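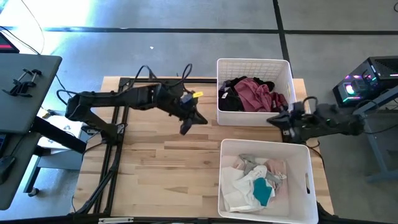
The two arms on the sorting table, dark clothes in the far bin and lighter ones in the near bin.

I have been recording laundry sorting examples on this table since Monday, and we now have 434 we can use. The plan was 100 a day. We managed that once.

Each example is one garment. Chiamaka Igwe drives the arms by hand from the leader controls and I look after the bins, the resets and the notes. She picks a piece up, moves it and lets go, and I mark the take as good or bad before the next one starts. Bad takes are kept in a separate folder. Rudik, which is what we call the training code, ignores them for now, though I would like to try using them later.

Dark clothes are harder. In the wrist view a black sleeve lying on a black jumper is close to invisible, and Chiamaka often has to go by memory of where the edge was. I threw out 40 takes on Tuesday after finding that the exposure had been changed between sessions. That was my mistake — I had written the setting down and then not checked it.

We also changed how the bins get refilled. At first I laid things in fairly neatly, and the early model learned to reach for the same spot every time. Now I tip everything out, mix it and drop it back in without looking. The arms miss more often, but the starting positions vary a lot more.

Candela Bermúdez asked whether 80 examples per type of garment would be enough. For T-shirts, maybe. For trousers I doubt it, as the legs fold over each other in too many ways. Socks are on hold until we have better fingertips.

Next job is to train on the full set overnight and run it on clothes it has not met. I have a bag of old school uniform for that, still in the car.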